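Zudano cell – progress report to the Ghorbani fund
Period ending January
Prepared by Bezawit Tsegaye

What we have done since the last report

I am very pleased with how this period went. The cell at Tirusby is now running a full shift on soft goods, and most of the credit goes to the dull work of looking after the wrist. Afshin Mahmoudi stripped the gripper down twice, replaced the finger screws and rerouted the cable that used to snag when the arm folded back. We also moved the wrist camera 8 mm outwards, which gives it a better view past the fingers.

Cloth is still the hardest thing we ask the cell to handle, and I love watching it try! Black cloth is the worst of all, as the camera finds so little in it to hold on to. 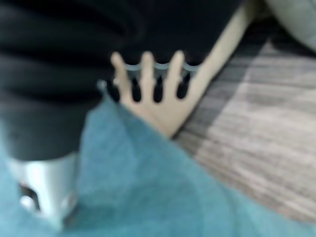
Wrist camera view: black fabric, teal cloth and a pale four-tined utensil close to the gripper.

Camera and calibration

Afshin has rewritten the calibration routine so that it takes 20 minutes and can be done by one person. It used to need two of us and most of a morning. The settings are saved under job 2226 on the Zitau controller, with a printed copy in the cell folder.
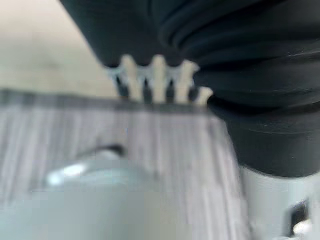 Blur remains our main headache, and we have tried shorter exposures at three lamp settings. Black fabric suffers most when the arm is moving. In the wrist view the folds run into one another, and even the pale prongs under the cloth have soft edges, with the grey stripes below them smeared into streaks. Sharp edges there would help the grasp planner a great deal. Afshin wants to slow the last part of the approach, and I agree – we can afford the time.

Spend and next steps

We are within budget. The remaining money will go on 5 spare finger sets and a brighter ring lamp. Next period we will check the wrist bearing, which has a little play in it, and write up the weekly cleaning routine for the evening shift.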